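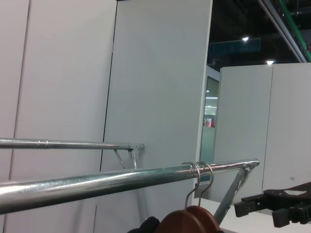
# How to Prepare for an Informational Interview

An informational interview is a short talk with someone who does work you might want to do. You ask the questions, they answer, and you come away knowing more about the job than a posting can tell you. It is a separate thing from a job interview, and you should keep it separate in your own mind too.

These steps are for students, recent graduates, and people thinking about a change of field. Plan on two weeks from the first message to the thank-you note.

## Step 1: Decide what you want to find out

Write down one question you can't answer by reading. "What is nursing like?" is too wide. "How do people move from a hospital floor into case management?" is something a person can help you with in 20 minutes.

If you are comparing two fields, do one set of interviews for each and keep the notes in different files. Mixing them makes the second field look like whatever the first person complained about.

## Step 2: Make a list of people

Start with people one step away from you: former classmates, relatives' coworkers, past supervisors, people who have spoken in your classes. Then go to the alumni directory at your school. The one at Gilbert lists 146 graduates who have agreed to be contacted by students, sorted by field and by city. If your school doesn't keep a list like that, the career office can usually send a message on your behalf.

Aim for people who are two to five years ahead of you. Someone who started last month is still learning where things are. Someone who has run the department since 2000 may not remember what it took to get in, and the entry route has probably changed. One senior person on the list is fine, but save that talk for last.

## Step 3: Send the request

Keep it under 120 words. Say who you are, how you found them, what you want to ask about, and how much of their time you need. Do not attach a resume. An attached resume tells the reader you are asking for a job, and many will stop there.

A message that works:

> Hello, I'm a second-year student at Gilbert and found your name in the alumni directory. I'm trying to learn how people get started in supply planning, and I saw that you moved into it from customer service. Would you have 20 minutes for a phone or video call in the next two weeks? I'm free most mornings before 11 and can work around your schedule. Thank you for considering it.

Send it in the morning if you can. If you hear nothing after seven days, write once more, two sentences at most. After that, move to the next name.

In the spring we tracked requests from one workshop group. They sent 19 and got 13 replies. Most of the replies came after the second message, so don't skip it.

## Step 4: Do your reading

Spend half an hour on the person and half an hour on the employer. For the person, look at their job history and anything they have published or presented. For the employer, read the "about" page, one recent news item, and two or three current postings.

Postings are useful even when you don't plan to apply. A student who was going to talk with a buyer at Sernholm noticed that every buyer posting asked for spreadsheet skills and none asked for a particular degree. That gave her a better opening question than anything on our handout.

## Step 5: Write your questions

Bring eight and expect to use five. Good ones include:

- What did you do yesterday, from the time you started?
- What part of the job takes more time than people expect?
- How did you get your first position in this field?
- Which skills did you have to learn after you were hired?
- What does the next job up from yours look like?
- What would make you pass over an applicant?
- Which groups, newsletters, or classes do people in this field pay attention to?
- Is there someone else you think I should talk to?

Always leave time for the last one. Your second and third interviews will mostly come from it.

Salary is allowed, but ask about the range for the field. Don't ask what the person makes.

## Step 6: Get ready the day before

Confirm the time and the place or link in a short message. Check which time zone the meeting is set in. If you are going in person, look up parking and the name of the front entrance. Arnach, for one, has two buildings on the same street with similar numbers, and we have had students wait in the wrong lobby.
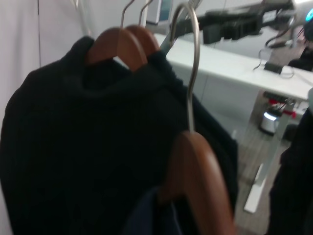
Clothes need less thought than most students give them. Dress one level up from what people in that workplace wear on a normal day, and if you can't tell, go plain and dark. A black knit top with a folded collar will do for an office, a clinic, or a video call. Put it on a hanger the night before along with whatever goes with it, and check for lint and loose threads then. For a warehouse, kitchen, or job site, wear closed shoes and leave the nice coat at home.

Set out a notebook and two pens. Don't take notes on your phone, even if you type faster that way. To the person across the table it looks like texting.

## Step 7: Run the conversation

You asked for the meeting, so you lead it. Thank them, give your background in three or four sentences, and go to the first question. Let them talk. If an answer is interesting, follow it and drop a question from your list.

Watch the clock. At 18 minutes, say that you know you asked for 20 and check whether they need to go. Many people will offer you more time. If they don't, ask your last question and finish.

If they ask for your resume, say you'll send it that afternoon, and do so.

## Step 8: Follow up

Write your notes within an hour. Put down exact phrases where you can, including job titles and software names you didn't recognize. Look those up the same day.

Send a thank-you message within 24 hours. Mention one specific thing they told you and what you plan to do with it. If they gave you another name, write to that person within the week and say who referred you.

Keep a simple log with these columns:

| Column | What goes in it |
|---|---|
| Contact | Name, employer, how you found them |
| Date | When you spoke |
| Learned | Two or three lines |
| Referred to | Any new names |
| Next | What you owe them, if anything |

A spreadsheet is enough. Students enrolled through our office can also use the contact log in Clovirico, under the Planning tab, and export it at the end of the term.

## If it goes badly

Some people will be short with you, run late, or spend the whole call telling you to pick another field. Send the thank-you anyway. Write down what they said and compare it with the next two interviews before you decide how much weight to give it.

If someone cancels, offer two new times. If they cancel again, thank them and leave the door open: "I'd be glad to talk later in the year if things quiet down." Then go back to your list from Step 2.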